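Sorting Small Things Out of Metal Bins: project report, second term
Gopinath Joseph, Prinik workshop group
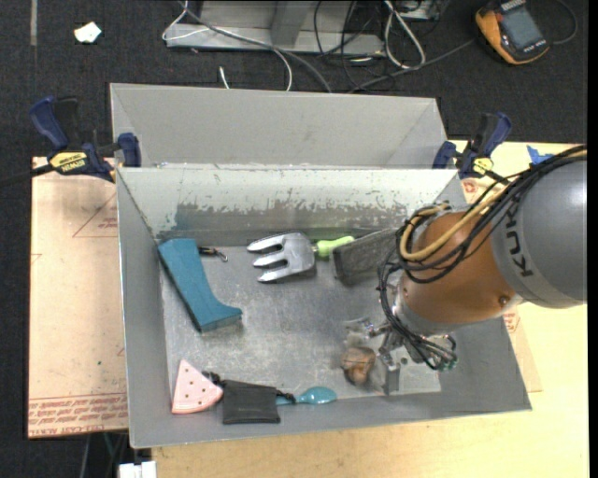
so the question we started with was how people pack odds and ends when they get no instructions. Sheds, kitchen drawers, the bottom of a school bag. Our brief from the Kandasamy unit said "storage and retrieval of mixed household items" and left it at that.

Why metal bins. Cheap, grey, they don't care about garden tools being dropped in. Open top so you can see everything from above. Downside is the noise. A hand cultivator going into a metal bin is very loud and the group next door complained twice. We tried a towel in the bottom for one session, but small clips got lost in the folds so we went back to bare metal.

The items
Mixed on purpose. Garden things (the cultivator with the lime-green handle, everyone's favourite), a teal-blue block shaped like a boot, a little black clip with a metal hook, a dark grey block with a rough face, a brown lumpy thing we never agreed a name for. It went down as "potato" in my notes and "rock" in the shared sheet, wich caused problems later when we tried to match the two up.

Rule for choosing: nothing sharp enough to cut, nothing over 300 grams, nothing that rolls off on its own. Budget was 20 pounds and we went over slightly.

What we did
Items spread over the bin floor, not stacked. One person calls out an item, it gets taken out and put to one side. Time written down. Then back in, new layout, again. We planned 100 rounds and did all of them but the last few were on a different day with a different bench height, so treat those with care.

Findings, in no order
Long things against a wall are slower. The cultivator was worst for this. If it lies along the back wall the handle is easy, but the tines catch on whatever is next to them.
Flat blocks are fine if one end is propped up on something. Flat on the floor, annoying.
The clip was missed more than anything else. Small and black, and it shows up well enough on grey metal until something bigger lands beside it.
Scuffs on the bin floor matter more than expected. After a few weeks the metal is so marked that small items are harder to pick out at a glance. Should have swapped bins in December when we had the chance.
Bright handles help. Obvious, but the times do back it up.

Problems
Sheet was overwritten once, lost a morning of times. Lighting changes through the day and we did not write down when the blinds were open. The name thing, see above. Also Prarham were meant to send a set of dividers for the bins and they came too late, so the whole divided-bin part has been cut from this report and the section numbers from the proposal dont match any more.

If we did it again
Fix the names first, one list, printed and stuck on the wall. Photograph each layout before starting. Use 2 bins side by side properly, one for in and one for out, with the second one kept clear of anything else. Try the dividers.

Raw times are in the shared folder under Gukivden, the second tab is the correct one.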